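Osero Community Radio: Archive Rescue
Progress report to the Clevance Fund, second period

Thank you again for the grant, and for the patience that came with it. As agreed, we're keeping this short and leaving out the adjectives from our application.

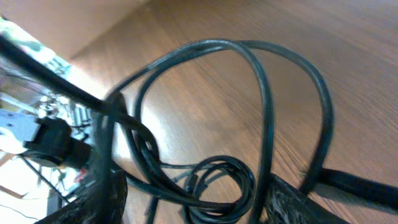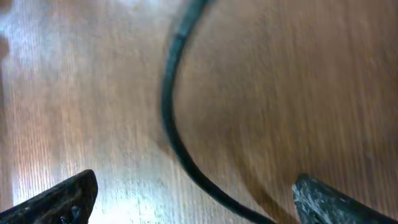
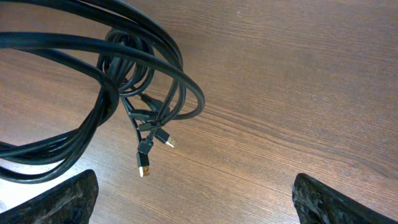

Black cable on a wooden surface.

Osero, Mar 14, 2026

We promised to digitize 90 reels of local programming by now, and we have. The last one was a gardening call-in show in which a man describes his slugs for most of an hour. It has been preserved for future generations, who can decide what to do about it.

Listening and cataloging are further behind. Jozef Martens has written summaries for the farm reports and the school concerts, and has started on the town meetings. He asks me to note that the 2 budget hearings were long at the time and have not gotten shorter. A few labels turned out to be optimistic. "Interview, very important" is a weather forecast.

Money: we are under budget on tape cleaning and over on storage. The Hernex shelving cost more than quoted once delivery was added, and delivery was to the wrong building. We'd like to move the leftover cleaning money across to cover it. The form for this is attached, along with the form requesting that form.

Rights are the slow part. Tuncer, the dance band that played our Saturday show for years, has given permission for everything except one polka, and the members disagree about which polka. We have left all 3 candidates off the public site until they settle it.

Still to do before July: finish the town meetings, put the first batch online, and hold the listening evening at the library. You are warmly invited. There will be coffee, folding chairs and a selection of the slugs.

Receipts are in the second attachment. The blurry one is for labels.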